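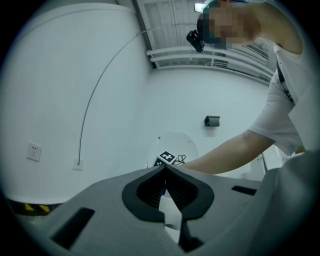
In one of the Murdale restrooms.

Restroom hours at Murdale
The ground floor restrooms will stay open until 11 p.m. on weeknights starting in November. Members asked for later hours in the spring survey, and the building owner, Sarantis, has agreed to a three-month trial. The extra cleaning will cost $1,244, paid from the general fund — dues will not change. The upstairs restrooms still close at 9. Please report leaks or empty soap dispensers at the front desk.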